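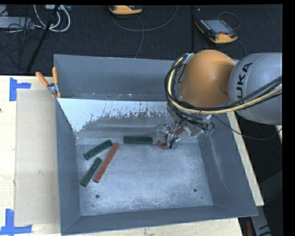
Progress report to the Furedeo Fund
Reading and Repair Program, second period, ending April
Prepared by Xiomara Boateng, program manager

Summary

The program is on schedule and within budget. The home repair classes are full, the tool library opened in its new space, and the reading group for adult learners has restarted after the winter break. Two items are behind: the printed repair guide and the evening child care. Both are covered below.

Home repair classes

We offered the basic course twice during this period, with 20 places each time. Both courses filled within the first week of sign-up. The course covers leaking faucets, running toilets, patching drywall, replacing a door lock, and reading a utility bill. Soledad Bellamy taught both courses and wrote new handouts for the drywall session, which people had found too fast last year. She split it over two evenings and dropped the session on window screens to make room.

Attendance was steady until the last two meetings, when the bus schedule on the east side changed and the last bus began leaving at 8:40 p.m. We moved the start from 7:00 to 6:15 for the final meeting. We will keep the earlier time for the next course.

Participants asked most often for help with mold, old wiring, and what a landlord is required to fix. We do not teach electrical work and will not add it. A tenant rights evening is planned for the next period, and the speaker has agreed to come without a fee.

Tool library

The tool library moved from the church basement to the storefront on Vastiment Street. The lease is for one year with an option to renew. We painted the walls, put up shelving, and built a counter from donated lumber. The landlord replaced the front door lock at his own expense.

There were 48 active borrowers at the end of the period. The tools most in demand are the drain snake, the cordless drills, and the tall stepladder, which usually has a waiting list. We bought a second stepladder from the equipment line. One tile saw came back with a cracked guard and has been taken out of circulation until the part arrives.

Late returns are still a problem. Reminder calls work better than text messages, but they take staff time. Starting next period, borrowers will choose a return date themselves when they check out a tool, within a limit of two weeks.

Reading group

The group meets in the back room of the storefront. Members are working toward reading manuals, leases, and forms without help. They asked for longer texts as well, so we have added short stories once a month. Two members have moved on to the GED class at the community college.

Items behind schedule

The printed repair guide was due this period. The English text is finished, but the Spanish translation needs another review of the plumbing terms. We now expect to print 1,000 copies early in the next period. The printer has held the quoted price.

Evening child care has not started. We interviewed for the position and made an offer, which was declined. The job has been reposted with one more paid hour per shift.

Budget

Spending is slightly under plan, mainly from the unfilled child care position. We request permission to carry the unspent wages into the next period for the same purpose. Moving costs came in higher than planned and were covered from general funds. No grant money was used for the move.

Next period

We will run the basic course again, hold the tenant rights evening, print the guide, and fill the child care position. A full financial statement is attached. Questions about classes can go to Soledad Bellamy, and questions about the budget can come to me.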